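Community Help > Simulation and Robotics > Good Practice

Do you write the rules before or after you randomize the room?

Posted by gravelpatch, Aug 30, 2019

Hi all! I got handed the job of writing our lab's good practice sheet for simulated two-arm tasks (drawers, small objects, reaching over furniture, that kind of stuff) and I'm stuck on the clearance part. We use the Latulard scenes with the room layout shuffled every episode, and right now everybody in the group has their own idea of what "too close" means. One person stops the run if a link gets anywhere near a wall, another only cares about real contact. So our success numbers can't be compared with each other, which is driving me up the wall.

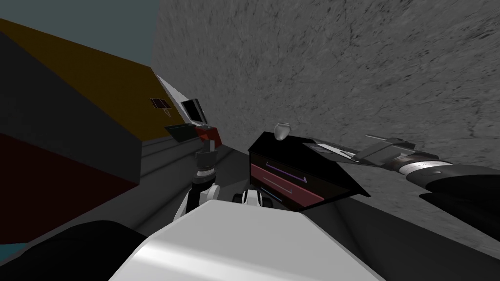
My draft has one clearance number for everything, 4 cm, measured from the outside of the collision mesh. I like it because it's easy to check and easy to explain to new people. But then I look at a layout where the right gripper is hovering by a black nightstand with the stone wall close behind it, and there's a little white vase standing on top of the nightstand too, and I start to wonder if a single number makes any sense. A wall doesn't care if you brush it. A vase kind of does! Do you folks use one limit, or one per kind of object? And does the limit go in the task file or the written rules? Also happy to hear about anything you'd put on a sheet like this that I haven't thought of.

tin_roof_annie

We had this exact argument in May and it ate two whole meetings. What we landed on was two classes, fixed and loose. Fixed is walls, floor, anything bolted down in the scene. Loose is whatever will move if you bump it. Fixed things get the small number and loose things get the big one, and each task can name one loose thing as the target, where the limit is switched off for the hand that's supposed to be grabbing it. Only that hand, though. The other arm still has to behave, and you'd be amazed how many episodes we'd been passing where the idle elbow plowed through something while the working hand did a lovely job.

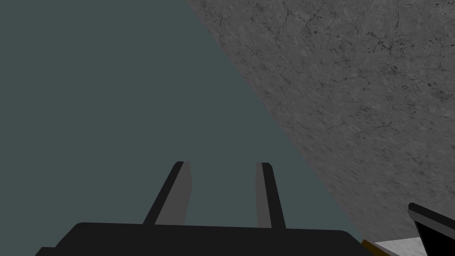 The other thing I'd put on your sheet is a start pose check. Before the policy gets control, both arms have to be clear of everything and both grippers open, and if they aren't, you throw out the layout and draw a new one. Don't count it as a failure. We went back over 92 old episodes and found 43 that started inside the limit, so the poor policy was "breaking the rule" before it had done a thing. I felt pretty silly about that one, I'd been reporting those numbers for weeks.

As for where the limit lives, put it in the task file and have the written rules point to it. If it's in both places they'll drift apart. Ours did.

bracketman

just use contact force and forget distance. the Umavgate logger gives you force on every link for free. works fine for us

gravelpatch

Thanks both! Going with fixed and loose, and I'm stealing the start pose check outright. @bracketman we do log force, but my trouble with it is that a near miss shows up as zero, and the near misses are what I want people looking at before we move anything over to the real arms. I might put it in as a second column.

nine_volt_lunch

Coming at this from the boring paperwork side. Whatever you pick, put a version number on the sheet and save it with every result. We changed our limit once in the Prajapati project, didn't write down when, and had to rerun over 2 months of stuff. Also decide up front who's allowed to change it. For us it's whoever owns the task plus one other person, and they have to say why in the change note.

One small thing on the clearance itself: say which mesh you mean. You said collision mesh, good, but some of our furniture has a collision box that's fatter than what gets drawn, and people kept filing "false alarm" reports from looking at the renders. We have a line now that says the render is never evidence for a distance. Cut the reports way down. If you're pulling furniture from the Gendier pack, check the drawer fronts first, that's where ours were worst.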